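How to Test Whether a Robot Can Really Close Your Cabinet Doors

I get asked a lot if a home robot can do chores yet, and my answer is always the same: which chore, and in which room? Folding towels on a clean table makes a great video. I'd much sooner see a machine deal with a long row of cabinet doors, so that's the test I'm going to walk you through. You can run it on anything with an arm and some way of gripping, whether you rented it, built it or talked a friend into bringing it over.

What you need: a cabinet with at least two doors side by side, painter's tape, a notebook, and a free afternoon. I also keep a cheap luggage scale handy to measure how hard each door pulls. It cost me 14 dollars and I use it all the time!

Step 1. Pull every door yourself first. Hook the scale on the edge, pull slowly and write down the number. Doors in the same run can feel totally different (mine do, and they were hung on the same morning). If you skip this you'll blame the robot for a sticky hinge.

Step 2. Pick your starting positions. I use three: shut, open a crack, and wide open. The crack is the interesting one. A person just nudges the door with a hip and walks on, but a machine has to notice that the edge is sticking out at all, and then decide to push on the flat part and leave the edge alone. 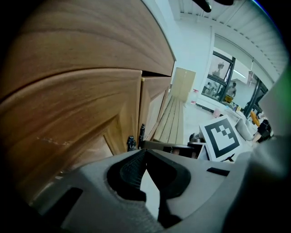

Step 3. Leave the room the way it is. Please don't tidy up! People live in rooms, they sit down, they put small stuff on the floor. My friend Kirsten Kvaran cleared everything out for her first round and got lovely scores – then she moved the furniture back and had to start over.

Step 4. Do 200 tries, split across your doors and positions. Yes, it's dull. Put on some music. Mark each try as done, done with help, or failed, and give up on any single try after 5 minutes.

Step 5. Change the light and do a few more. Wood grain and glare from a window can both confuse a camera, so I like to repeat a batch in the evening with the lamps on.

My last round ended with 173 doors properly closed out of 200, no help from me. Most of the misses came from the open-a-crack position, where the arm pushed too close to the hinge side and the door barely moved.

So can it do the chore? On my doors, mostly, and slowly. I wouldn't let it near a cabinet full of glasses yet. Next up is drawers, and I'm already dreading the bottom one.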